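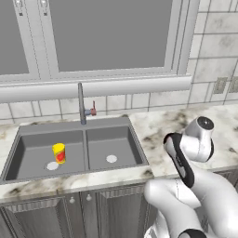

Bought the Stivau for a north-facing kitchen and it has stopped the draft that the old rope seals never did. Fit the corners first. The instructions say to start at the middle of the long side and I had to pull it off and do it over. — verified buyer, Renero store

Stivau compression seal for casement windows

Stivau is a self-adhesive EPDM seal for side-hung and top-hung windows with painted or lacquered frames. It closes the gap between sash and frame when the latch is engaged. It is not intended for sliding windows or for bonding glass into the sash.

Specification

Material: EPDM rubber, closed cell
Profile: P section, hollow
Width: 9 mm
Gap range: 3 to 5 mm
Roll length: 19 m
Colors: white, brown, black
Backing: acrylic adhesive on mesh carrier
Minimum application temperature: 7 °C

Selecting the right profile

Measure the gap before ordering. Press a small ball of modeling clay wrapped in plastic film against the frame, close and latch the window, then open it and measure the flattened clay. Repeat at the hinge side, the latch side, the head and the sill. The readings are often uneven on older frames. If any reading is under 3 mm, use the Plendico flat strip on that side. A seal that is too thick puts load on the hinges and can keep the latch from seating.

Surface preparation

Remove old foam, glue and loose paint. Wipe the rebate with isopropyl alcohol and let it dry. New paint must cure for the period stated by the paint maker. Silicone residue prevents adhesion and has to be scraped off completely. In kitchens, degrease the frame above the sink or stove twice.

Installation

Peel back about 200 mm of liner at a time. Lay the strip into the rebate without stretching it, with the hollow side facing the sash. Cut corners square and butt the ends together. Press firmly along the full length. Leave the window closed but unlatched overnight, then latch it as normal.

Do not cover drainage slots in the lower frame.

Care

Wash with water and mild soap. Do not paint the seal. A thin coat of Seo rubber conditioner before winter keeps the strip from sticking to gloss finishes in freezing weather.

Ordering

Sold by the roll. Partial rolls are not supplied. Cut or opened rolls cannot be returned. White is normally in stock at Renero; brown and black ship from the warehouse every Wednesday.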